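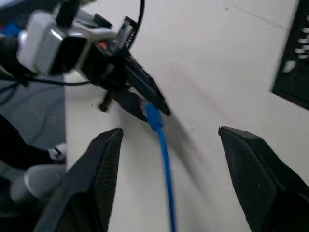 Figure 10.1 A blue network cable over an off-white tabletop.

Chapter 10
Sending Word Across a Distance

Long before anyone strung a wire, people worked hard to get their news from one town to the next. Picture a merchant in 1564, waiting weeks for a letter - and then waiting again for the reply! We'll start with riders and mail coaches, wander on to the telegraph, and come at last to the cables in our own homes. Before you read on, look back at the trade map on page 208.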